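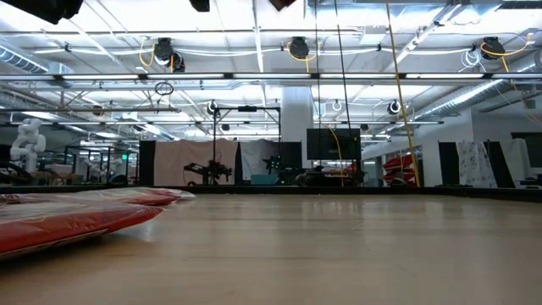 Table camera view, two wrapped red packs on the left.

Teaching bench check, Nadau cell
Covers: hand-guided teaching, remote-control teaching, food packet task
Done before the first demonstration, repeated after lunch
Marks used: OK, FIX, WATCH

I've rewritten the old Cuton sheet because it was made for a machine that did one thing all day, and half the boxes made no sense when a person is the one driving. My comments are under the items. Add yours, I do read them (eventually!).

1. Floor and walkways
Operator's standing area clear: OK
Tape lines readable: OK
Scraps picked up: FIX
Please do the scraps before powering anything up. I know they're only little bits, but I've skidded on one while holding a controller and I said some words I won't put in a checklist.

2. Emergency stop
Stop within reach of the operator: OK
Stop within reach of the second person: OK
Pressed and reset, both arms go limp or hold as expected: OK
Press it for real. Looking at it and nodding doesn't count, and yes, I have caught myself doing exactly that at 9 in the morning with a tea in my other hand.

3. Hand guiding
Arm moves freely with power on and motors released: OK
No stiff joint: WATCH
No finger traps between link and rail: OK
Shoulder on the left arm felt a bit notchy when I pushed it outwards. It was fine coming back. I've put WATCH and I'd like somebody with fresher wrists than mine to have a go. If you agree it's notchy, change it to FIX and ring Stekus.
Hold the arm by the link when you guide it, well back from the jaws. Sleeves up, lanyards off, long hair tied back.

4. Remote control
Controller paired with the correct arm: OK
Left is left and right is right: OK
Speed limit set to 2 for anyone new: OK
Small test wiggle before reaching over the table: OK
The wiggle matters more than it sounds. We had the two sides swapped once and the operator drove a perfectly confident reach with the wrong arm — no harm done, but the packets went everywhere.

5. Gripper and big packs
Jaws open and close fully: OK
Clearance over the tallest pack: WATCH
Come in high and then down. People who learned on the flat packs tend to sweep across sideways, and anything tall on the table gets a thump. If you do touch it, stop, back off and start the demonstration again. I'd much sooner have a short clean set than a long one with bumps in it.

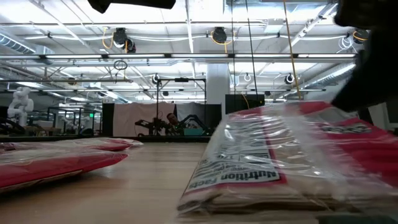

One reply to the last version asked why we bother restarting after a light touch, given that the robot ought to see a few mistakes and learn how to get out of them. Fair point, and I've gone back and forth on it. For now: if you touched it and recovered properly, keep it and write "recovery" in the log. If you touched it and just carried on as though you hadn't, bin it.

6. Two arms together
Only one arm closing on a packet at a time: OK
Operators agree who moves first: OK
Neither arm rests on the rails between goes: OK
Say it out loud, "mine" and "yours", it feels daft for the first 3 goes and then you stop noticing. The usual muddle is at the handover, where both people creep forward to be helpful.
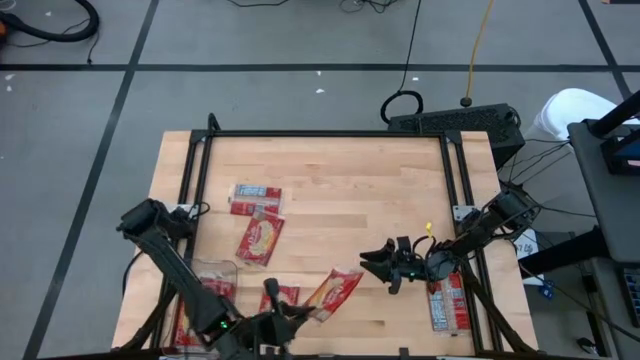 So leave a gap, let the holding arm settle, and only then bring the other one in. If you're both reaching for the controls to nudge at the same moment, let go and have a breather.

7. Cables
Nothing snagged through the full reach of each arm: FIX
Slack gathered away from the rails: OK
Hanging leads clear of heads and elbows: OK
I've put FIX because I only tested the right arm properly before I got called away. Left arm still needs a slow stretch forwards, to the side and back.

8. Wrist view
Picture live on the operator's screen: OK
Fingertips in view: OK
Blur acceptable at normal speed: WATCH
The wrist view smears when people swing round quickly, so slow down for the last bit of the approach. I can't read a packet when it's whizzing past, and I don't suppose the robot enjoys it either.
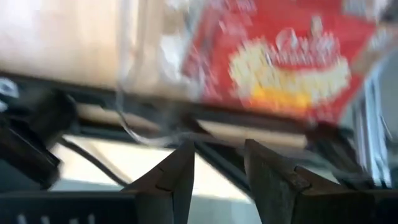

Someone from Sorrentino wrote underneath that they don't slow the whole move, they pause at the top of it and then go in at the usual pace, and they find the demonstrations come out more alike that way. I like that! Try it both ways this month and note which you used.

9. Logging
Operator's initials on each demonstration: OK
Hand-guided or remote written down: FIX
Bad ones marked at the time: OK
The last batch had 53 demonstrations in it and not a word about which were guided by hand. Please fill in that column as you go.

Still open: scraps, left arm cable stretch, notchy shoulder, log column. The bench can be used at the slow setting while those are sorted, hand guiding on the right arm only.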